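**Hand-held grippers: buy one more or stretch what we have?**

**oanh_l** wrote:

Ok, budget brain trust, I need you. We do floor tidying demos (pick up clutter, put it on a plate or in a bin, repeat until your knees give out) and we have one hand-held gripper between three people. I've got 1300 to spend before the end of February and I keep going in circles. Option one is a second gripper from Ekwood, same as the one we have, plus spare pads. Option two is the Prendidell kit, cheaper up front, but you print the jaws yourself and I've heard mixed things about the camera mount. Option three is to buy nothing and put the lot toward an arm later in the year.

This is the kind of stuff we're picking up, so you know what the fingers have to deal with:

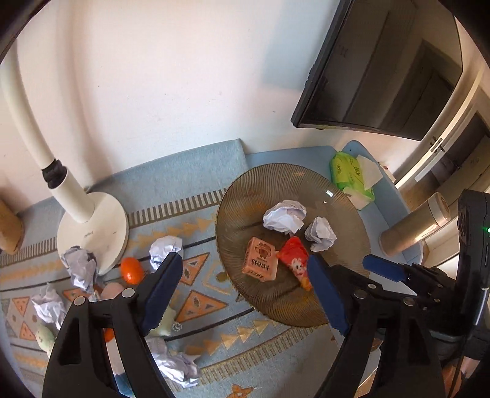

*Crumpled paper, snack packets and a ribbed plate on the rug. Blue pads on the jaws.*

Paper balls are most of our day, but there's fruit and soft toys in the mix too, and I'd like whatever we buy to handle all of it without a finger swap.

---

**tarcisio_t** wrote:

Second gripper, easy. One gripper and three people means two people drinking coffee! We went from one to two last year and it paid for itself in a month, just in hours. Get the same model too. You do not want to be explaining to whoever trains on this stuff why half the demos have a different jaw.

---

**fontes_fan** wrote:

Gonna disagree with Tarcísio. If the plan is to end up on an arm anyway, every dollar on hand-helds is a dollar you don't have when the quote lands. And the quote will be ugly. Ours was fine until they added the controller, the stand and shipping (300 for shipping alone, for a box I could've carried home on the bus).

Have you tried just scheduling shifts? Three people, one gripper, split the day. Costs zero.

---

**oanh_l** wrote:

@fontes_fan we do shifts now, sort of. Trouble is Oksana is only free in the mornings and so am I, so the thing sits on a shelf all afternoon.

---

**iolanda.s** wrote:

Whatever you pick, put pads in the budget as their own line. I forgot and had to beg for money in week two. We go through a set every 7 weeks or so on carpet and rugs, slower on tabletops. Flat packets are the worst for it, you end up scraping the tips along the floor to get under an edge.

Also get a second battery. Please. Eltora sells one that fits ours, check the connector first though.

---

**adalberto_rz** wrote:

I own the Prendidell kit so I'll speak up for it. Mount is fine if you print it solid. I had the first one crack on me, reprinted with thicker walls, no trouble after that. Jaws are good on paper and soft toys, kinda meh on anything glossy and flat like your snack packets. Took me 13 hours of printing plus an evening of swearing at tiny screws.

If your time is free, it's a great deal. If somebody's paying for your time, do the math again.

---

**tarcisio_t** wrote:

"An evening of swearing" is doing a lot of work there lol. I remember that evening, you called me twice.

---

**adalberto_rz** wrote:

Three times. Still cheaper!

---

**fontes_fan** wrote:

Fine, if mornings are the only overlap then I get it. I'd still ask Ekwood if they'll rent you one through spring before you buy. They did that for us when we asked nicely, and part of the rental came off the price later.

---

**oanh_l** wrote:

Ooh, I didn't know they rented. Emailing them tonight. If the rental is decent I'll do that plus pads plus Iolanda's battery and park the rest for the arm. If they say no I'm buying the second Ekwood, sorry Adalberto, I can't be trusted with tiny screws.

Does anyone have the part number for that Eltora battery?

---

**iolanda.s** wrote:

It's on the charger at work, I'll send it to you tomorrow morning.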